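4.2 Drawer placement with both hands

The second task set tests whether a policy trained on single-arm placement carries over when the other hand has to stay near the drawer. All trials were run on the Woslow platform with the head camera as the only image input. The training set holds 2644 demonstrations, of which 1396 were recorded at the Vusport site and the rest at Lynch. We kept 1332 of the full set for the ablation in Section 4.3.

Each trial starts with the drawer open and an object in the right hand. The policy predicts joint targets for both arms and is queried again after every 5 steps. A trial is scored as a success if the object is released inside the drawer and the left hand does not strike the rim. Objects already lying in the drawer are left where they are, so the free floor area changes between trials.

Figure 3 shows the right hand holding a filled cola bottle over the drawer, cap upwards, with a clear, red-capped bottle on its side below. The left hand is open, just short of the front rim. The held bottle and arm cast a shadow on the white drawer floor. Shadows of this kind were a source of error for the Nader baseline, which treated dark regions as occupied and moved the release point away from them. Our model takes the last two head images as well as the joint state — no depth channel is used — and was less affected.

Figure 3. Bottle held above the open drawer, head camera view.

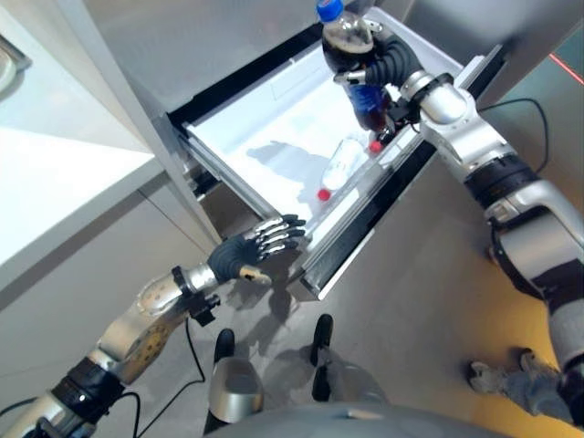
Declan Hennessy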